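About Kiltlow

Most pages like this one open with a promise to change the way you think about something. We sell and repair second-hand desks, shelves and chairs for people who work from home. You probably think about desks the right amount already.

Kiltlow began as a market stall selling office clearance stock. It is now a shop, a workshop behind it and a van. The old sign over the door says Ní Bhriain, which was the name of the draper's that had the building before us. People ask for it at the counter now and then. We kept the sign up because it is a better sign than ours.

What we don't believe

We don't believe a chair can fix your back. We have read the leaflets, and we have sat in a good many of the chairs. Some are more comfortable than others, and some cost four times as much as the comfortable ones. If a seller tells you that a lumbar pad will make you get more done, ask to see who did the study and who paid for it.

We are not sure about standing desks either. We stock them, and plenty of customers like them. We also buy a fair number back, usually with the motor hardly used.
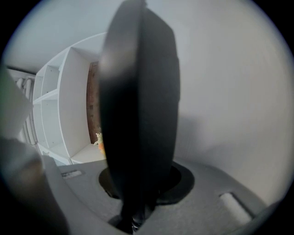

Then there is the word "sustainable". Buying used furniture keeps it out of a skip for a while, and we think that is a decent reason to do it. It doesn't make us heroes, and we still run a diesel van. When a trade scheme called Runari offered us a green badge for a yearly fee, we asked what they would check. The answer was a form that we would fill in ourselves. We didn't join.

What we do

Every desk is taken apart, cleaned and put back together before it goes on sale. Drawers that stick are planed or get new runners. Chairs get new castors if they need them, and if the gas lift is going we say so on the ticket or replace it. Scratches stay unless you ask us to deal with them, and we charge for that.

We guarantee our repairs for 90 days. We could print "lifetime" on the ticket, as others do, but we have never found out whose lifetime is meant.

Delivery is free within 7 miles. Further out, ring us for a price. We carry things up to 3 flights of stairs, and after that we would like a word first.

Our own shelving range, Tameck, is made in the workshop from old shop fittings. It is plain and rather heavy. Please fix it to the wall.

Reviews

We don't put any here. We would only choose the nice ones.

Page last checked 2/5/25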